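From: Roland Bainbridge
To: hire-and-events list
Date: 9/7/18
Subject: Re: Re: Rowbotham linen and chair package, anyone used it?

Replying inline where I can, then a longer grumble at the bottom.

> Hi all. We've been offered the Rowbotham "all in" package for
> the season starting in January. Linen, chairs, chair covers and
> delivery on one invoice, one price per head. The rep says it
> works out cheaper than what we pay now because there's no
> separate laundry charge and no breakage deposit.

I've heard this pitch. I heard it from Skovora before they dropped the package, and I heard it from Elwood, who still sell a version of it. Each time the laundry charge had gone from the invoice and come back somewhere else. With Skovora it was a "finishing fee." With Elwood it's baked into a minimum order, so you pay to clean cloths you never unfolded.

Ask the rep one thing, in writing. If a cloth comes back with candle wax on it, who pays and how much? If the reply has the word "normally" in it, you have your answer.

> They quoted us on 400 guests and it did look good. Most of
> ours are smaller than that but he said the rate holds.

Does it hold on paper? A rate quoted on 400 guests is a rate for 400 guests until somebody signs something that says different. What is your smallest event? If you do a 20-person retirement lunch, get a quote for the 20-person retirement lunch, with delivery on it, to the real address, up the real stairs. I would be surprised if the per-head price came out the same. I'd be glad to be wrong, and I'd like to see the quote.

> Delivery is free inside their zone and they collect the next
> morning.

Next morning by when? We had a hall that had to be clear by nine and the truck came at lunch. The hall billed us for the overrun and the hire company pointed to a line that said collection "the following day." That's a whole day. They were right, and it still cost us.

Also, which zone? I've looked at two of these maps from two different firms and on both of them the line ran just short of the venues people use. Maybe Rowbotham's is more generous. Have him mark your venues on it and send it back.

> The chair covers are the stretch kind and he says one size
> fits every chair they carry.

This is the part I believe least. A stretch cover will go over any chair. Whether it looks like anything once it's on there is a separate matter. On a square back you get nice corners. On a round back you get a bag. Borrow one of each chair and one cover and put them on yourself, in daylight, and then sit in it and get up again. If he won't lend you a chair and a cover before you sign for a season, I'd wonder why.

> Has anybody here switched from hiring piece by piece to one
> of these packages, and would you do it again?

We switched, and we switched back. I'll try to be fair about it.

What was good: one phone call. When something was short there was only one outfit to shout at. The paperwork was easier and I did get some evenings back.

What was bad: we lost the ability to say no to things. We don't use chair covers at half our events, because the chairs at Bolby are perfectly decent and people there like to see them. In the package, the covers came whether we wanted them or not. They sat in a corner in plastic and went home again. We paid for them to take the ride. When I asked to have them taken off, the price per head went UP, as we were now "off package." I have asked three people in the trade to explain that to me and I'm still waiting.

The counts were the other problem. When you hire piece by piece you count in and you count out, and both sides sign. On the package they told us not to bother, it was all covered. Then in the spring we got a bill for 14 missing napkins, from invoice 1504, for an event where we had used paper ones. It took two months to get that one struck off. If you do go ahead, count everything regardless and make the driver sign. He won't want to. Hand him the pen.

And on "no breakage deposit," please read the page after the one he shows you. No deposit up front can just mean that they charge your card afterward at replacement price, and replacement price is whatever they say a napkin costs. A deposit at least puts a number on it.

I'm not saying Rowbotham are crooks. I've never used them. Their plain white cloths, the ones I've seen at other people's events, are a good weight and were pressed properly, which I can't say for the last lot we had from Elwood. It could be that their package is the one that does what the brochure says. I would want to hear that from a customer who has been through a full season with them, including one bad night, and so far in this thread we've had two people who liked the rep.

My suggestion, for what it's worth. Take your last few invoices, big and small, and have him price those same events under the package, line for line. Don't let him pick which ones. Then compare the totals and forget about the per-head number altogether. If he's cheaper on the small ones too, sign for a short run and see how he does before you hand him the rest of the season.

One more thing on the chairs. Get the color in writing. "Ivory" was three different colors at our last do and they were all in the same row.

If anyone has a copy of the current Rowbotham terms, the full thing with the small print and not the leaflet, please post it to the list. I'd like to read it before January as well.

Roland

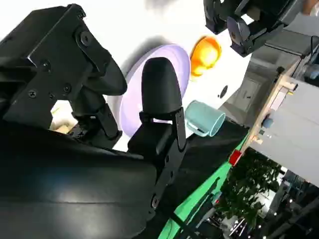
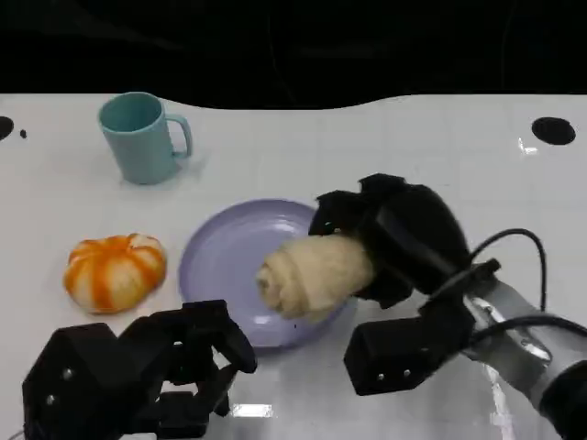
Attached: two pictures. The teal mug is in the second.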